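Bench notes, February 2021 – breaker's yard starter motors, the Marneck lot

Carrying on from the last page. Pallet came in from the Marneck yard, all starters and a few alternators mixed in though we only paid for starters.
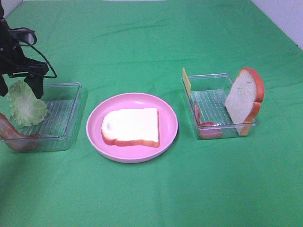 Sorted by maker first then by mounting ear, same as in September. Quicker by mounting ear straight off, I think, the labels are gone on most of them anyway. Will try that way round on the next pallet.

19 units worth opening. Rest went in the scrap cage without a test, either the nose cone was snapped or the shaft was rusted solid. Do not fish them out again please. I know the casings look alright.

Bench test, no load, off the big battery with the thick leads. Clamp meter on the positive. Procedure as on the wall sheet except I now hold each one in the vice with the rubber jaws, one jumped last time and took a chip out of the bench edge.

What I got:

Spins clean, pinion throws and returns – most of them, more than I'd hoped.
Spins, pinion doesn't throw – a handful. All the older Rudberg pattern.
Clicks only – brushes, near enough every time.
Nothing at all – left for last, see further down.

The Rudberg ones. Took the solenoid off the first and the plunger was gummed up with old grease gone to toffee. Cleaned with brake cleaner, wiped out, thin smear of the low temp grease and back together. Threw first time. Did the second the same way, no change. Fork inside had worn through on one leg so the plunger was moving fine and pushing on nothing. So: check the fork BEFORE cleaning the solenoid. Would have saved me half an hour.

Forks – the Jatico ones fit if you take a hair off the pivot end. Did it with the flat file, two or three strokes a side. Don't use the grinder, it's a cast part and it gets brittle round the hole. We have a bag of them in the drawer under the drill press, marked wrongly as alternator bits. Have relabelled.

Brushes. Used the Seixas sets. They are a touch wide for the holders on the small frame motors and stick when warm, had this in September as well and wrote it down somewhere but cant find it. Rub the sides on fine paper laid on the plate glass until they drop through the holder under their own weight. Not the face, the sides. Blow everything out afterwards, carbon dust in the holder does the same as a tight brush.

Springs: reused unless blue. A blue one has been hot and has no push left in it. Threw those out.

Soldering the brush tails is still the slow bit. The big iron takes ages to come up and then cools the moment it touches the field strap. Tried heating the strap with the gas torch from underneath and feeding solder in from the top. Works but scorched the paper insulation on one, so that one had to be wrapped again. Wet rag either side next time. Or a crimp? Some of the newer ones are crimped from the factory and hold fine. Would need a proper tool though and I'm not asking for one this month.

Commutators. Cleaned up in the lathe, lightest cut that would leave them bright all the way round. Undercut the mica with the hacksaw blade in the handle. Two had bars lifted, scrap. One I skimmed too far before I noticed the chuck wasn't gripping square, so that's on me. The soft jaws need boring again. They've needed it for a while.

Bushes – front ones were nearly all oval. Rear ones mostly fine. Soaked the new bushes in oil overnight in the jam jar, pressed in with the vice and a socket. Don't ream them. Last batch somebody reamed them and the oil just doesn't come through after that, you've smeared the pores over.

The dead ones. Four of them. First had the field winding open right at the terminal, an easy fix, new joint and it runs. Second was burnt all through, stinks, scrap. Third I can't make sense of. Reads fine on the meter everywhere, armature OK on the growler, brushes new, still nothing. Put to one side with a tag on. Fourth had the permanent magnets come unstuck and jam against the armature. Two magnets cracked. I've seen people glue them back but I wouldn't want it on my own car and I'm not selling it to anyone else for theirs.

Alternators that came by mistake: spun them by hand, bearings rough on all. Marneck say keep them, not worth the diesel to send back. Will strip for the pulleys and regulators when it's quiet. Copper in the bin.

Money, for whoever does the sums. Paid 300 for the pallet delivered. Parts used on top of that are brushes, bushes and forks, all from stock, haven't priced them. If the good ones go at our usual price we're well up even with my hours in. It's the sorting that eats the time, and whatever I do about it the scrap cage fills faster than it gets collected. Rang about it, they'll come when they come.

Fitted one of the rebuilt ones to the van to see how it behaves with a load on. Cold start this morning, cranked strongly, no whine on run down. Cable at the solenoid end got a bit warm but it's an old cable and I think that's the lug not the starter. Leave it on. If it fails anyone driving please write it in here with how it failed, not just "starter gone".

Clamp meter is reading high. Checked against the other one and they don't agree on anything over the lower range. No idea which is right. For comparing one motor to the next it doesn't matter as long as it's the same meter, so used the yellow one all the way through. Figures on the tags are from the yellow one.

Tags: white for tested good, red for needs parts, nothing for not looked at yet. Please stop using the white ones for phone messages, I opened a perfectly good starter up again becuase of that.

Paint. Did a first few in the satin black. Looks smart but it got onto the earthing face on one and I had a slow crank for a while until I worked out why. Mask the mounting face. Masking tape in the tin by the door. Personally I'd leave them bare and clean, the customers who know what they're buying prefer to see what it is, but the counter wants them painted so painted they are.

Wear on the pinions – kept these out as a separate job. Light chamfering on the leading edge is fine, dressed with a stone. Anything with a chunk out of a tooth gets a new drive. The drives off the scrapped ones went through the parts washer and I tested the clutches by hand, should lock one way and roll the other with a bit of drag. If it rolls both ways bin it. If it rolls freely with no drag at all I don't trust it either. Don't leave them in the washer to soak, it gets the grease out of the clutch and you can't put it back.

Parts washer fluid is filthy by the way. Filter's been turned round once already.

To do
– bore soft jaws
– more small frame brushes, ask Seixas whether they do a narrower one
– Jatico forks, down to the last few
– find out which clamp meter is lying
– tagged dead one, have another go with fresh eyes
– lug on the van cable
– ask Marneck to pull the next lot with the bolts still in, we're always short of the long ones
– new fluid for the washer

Added later: the tagged one. Took the end cap off again and one of the insulated brush holders is riveted through to the plate, the insulating washer has split so it was going straight to earth. Meter showed it fine with the cap off because the crack only closes up when the through bolts are tight. Cut a new washer out of fibre sheet, riveted back up, runs. Tested with bolts tight this time. White tag.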